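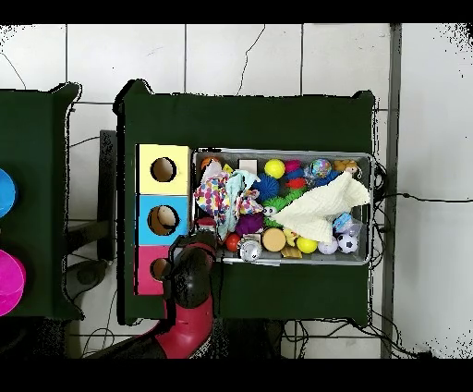
Mixed-bin table at Dirnitz, gripper at the near corner, pink, blue and yellow boxes on the left.

Bench rules, September version

Quick one before the Geddes visit. The bench rules for the sorting tables got rewritten and the new sheet is up in both rooms. Document number 3161, replaces 1408. If your still working from 1408 please bin it.

What changed —

Cables. No cable crosses a walkway without a cover, and nothing stays under the front edge of a table. Still the most common finding on our walk-rounds. Coil it, tie it, or route it behind.

Reach. Hands stay out of the bin while the arm is enabled. Includes "just fixing the cloth." Hit stop, wait for the light, then reach. Two people on a table means one of them owns the stop button and says so out loud.

Bin contents. Cloths go in last and can hang over the rim, fine, but not on the side where the arm comes in. Clear bags are allowed again — Clullcombe asked for them and we agreed, as long as they're logged. Anything shiny or see-through gets a line in the log too. Glitter balls count.

Boxes. Holes face up, column on the left, same color order for the whole shift. Don't swap them halfway through becuase it makes the afternoon logs useless.

Speed. Half speed for the first 4 picks after any restart. No exceptions for demos. Especially no exceptions for demos.

Gillespie Farquharson is doing the sign-offs, 2 p.m. slots, sheet on the door. Takes ten minutes. No sign-off, no enable key. Honumden staff too, even if you signed the old one.

Still open: whether the stop button moves to the table leg or stays on the stand. Opinions to Gillespie before the end of the month, in writing please, not in the corridor.

Spare cable covers are in the gray cabinet. Take what you need, write down what you took.

Shares 4 | Comments 2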